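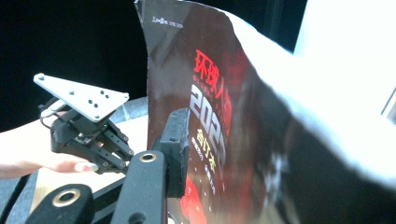

Kayode Nwankwo wrote in to ask why his club's grippers drop magazines when boxes give them no trouble.

Glossy covers slide and thick issues bend, so magazines need their own habits. From our Monday class in Brustosville:

Grip near the spine. The open side fans out as soon as you lift.

Close slowly and stop when the cover starts to bow – more squeeze only bends it further.

Wipe the finger pads with a damp cloth every 15 lifts and let them dry.

With two grippers, let one hold still while the other moves.

Keep a stack of old issues for practice. Amarachi Isah's team saves the thick ones for last – start with a thin one.

Check the finger screws before you pack up.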